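Notes for the desk talk, second half (Gwion has the first ten minutes, I take over after the chairs)

Start with the price. The Erdem desk lamp was 165 in August, the Baken one 350. Ask the room what the extra buys. Wait. Someone will say "the light". Fine, but ask who has measured it.

The Siltura brochure says a good lamp "restores focus". Restores it from where? They asked 1000 office workers and 893 said they felt better with a lamp on. Felt better than what, sitting in the dark? Read the small print out slowly. The survey was run by Workier, who sell desks.

My own view, and say it is only mine: most of us need a base that stays put, a button you can find and a cable that goes off the back. Pale desktops get sold as "calming". I have yet to be calmed by one. They show every shadow.

Next two slides, no talking over them.

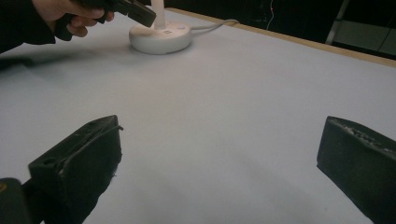
White round base, pale tabletop, both slides. 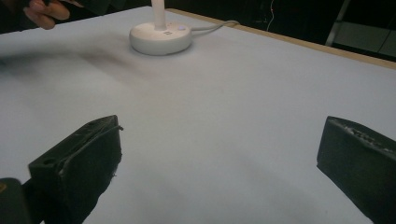 Then back to the money. If you already own a lamp, move it before you replace it. Try the other side of the desk for a week. Tamara Symonenko disagrees with me on this and will probably say so from the second row, let her.

Skip the colour temperature bit if Gwion overran. Questions. Don't get drawn on standing desks again.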